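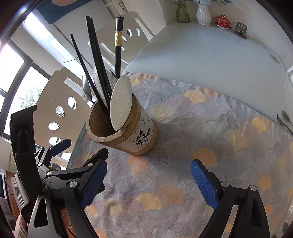
A bamboo utensil holder on a patterned tablecloth

I keep a small pile of automated tests going for Triledik, the recipe scaler I write at home in the evenings, and people keep asking how I stop it from turning into a second job. So, a few tips from my end of the kitchen table!

Name the test after what broke
I used to call them test1, test2 and so on (I know). Now it's "doubles the eggs but leaves the pan size alone" and I can read a failure while the kettle boils.
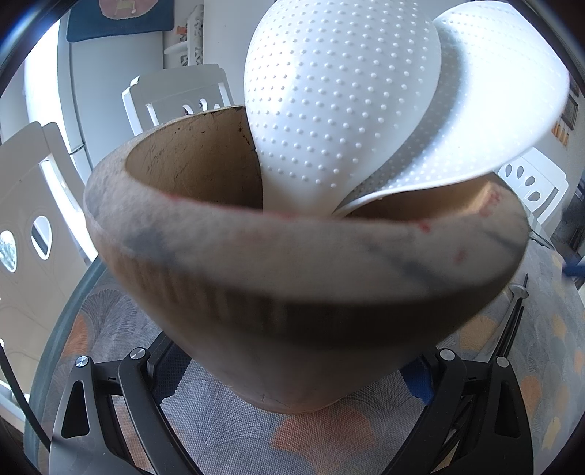 Keep the test data tiny
My first import file had 1000 recipes in it and took forever. I cut it down to 20, picked the weird ones, and I haven't missed the rest. If you need a big file, run it overnight.

Fix the flaky one first
In January I had one that failed every so often and I just kept hitting rerun. Bad habit! Ambros Stöckli told me to pull it out of the main run until I'd sorted it, and it took me 2 evenings. It was a time zone thing,
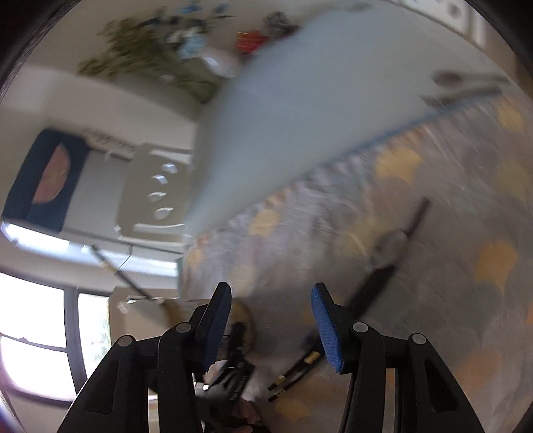

and once I'd set the clock by hand inside the test it behaved itself. I do that for anything with a date in it now, and I write the reason in a comment right there, in plain words, so I'm not guessing next winter.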